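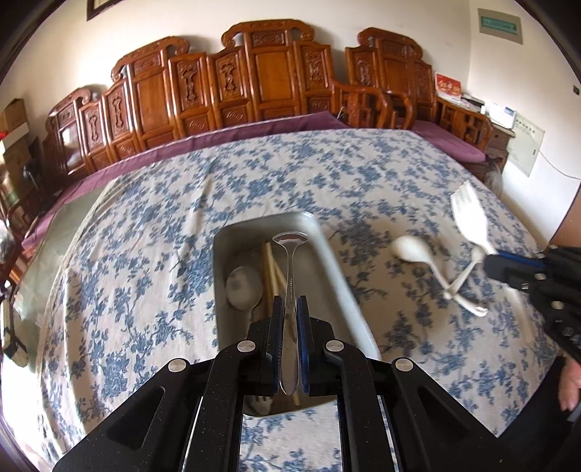

The Draltusard leek trench is 19 feet long and has been dug in the same place since before anyone now digging it was born. It runs along the bottom of the allotments, behind the water tanks, and on the last Saturday of March the members line up beside it with forks and argue.

They argue first about depth. Gizella Fodor, who has won the blanched leek class seven times, favours two spits and a layer of something she declines to name. Nafula Kashindye, who has won it once, last year, by the width of a thumbnail, thinks two spits is showing off. Her own leeks were grown in lengths of drainpipe on a patio in Bradden. This is permitted by the rules, which were written when drainpipes were made of iron and cost a week's wages.

"I read them twice," she told me. "It says 'grown by the exhibitor'. It doesn't say the exhibitor has to get a bad back."

I had come to Draltusard expecting marrows. Every village show I've been sent to has had a marrow, usually with a man beside it looking like a new father. But the soil in this valley is thin and sour and marrows sulk in it, so the place went over to leeks, and has taken them very seriously ever since. The schedule for September already runs to 30 classes, of which eight are leeks in some form. There's a class for three leeks matched, a class for one leek unmatched, and a class for the leek "most improved", for which you have to submit a drawing of it in June.

The prize money for the main class is £440, put up years ago by Ntuli, the seed merchants in the next town, and never altered. It's a lot of money for a vegetable. Gizella says it isn't about the money, and then tells you what she spent it on (a greenhouse heater, a new hip for the dog, most of a shed).

Seed is a delicate subject. Half the valley grows Driltach, a fat, pale, slow old variety which can't be bought and has to be given to you. Gizella got hers from an uncle. Nafula got hers in an envelope through the letterbox, with no note, the week after she moved in, and has spent four years being polite to everybody just in case.

Driltach wants sowing in the warm in midwinter and potting on before it gets leggy. By now the seedlings should be as thick as a pencil. Gizella's were thicker than that. She brought one along in her coat pocket, wrapped in damp newspaper, and got it out a good deal.

By eleven the trench was open and the muck was going in, by the barrow. The depth had been settled at a spit and a half, which pleased neither side, and the talk had moved on to rust. Rust is the orange freckling that turns up on the leaves in a damp August, and the cures on offer included wider spacing, less nitrogen, stripping the lower leaves and moving to Norfolk.

Nafula did her share of the digging, though she won't be planting there. Her drainpipes are already filled and standing against the kitchen wall, where she can see them from the sink. I asked whether she'd be entering the improved class too. She said she couldn't draw.

"She can draw," said Gizella, not looking up from her fork.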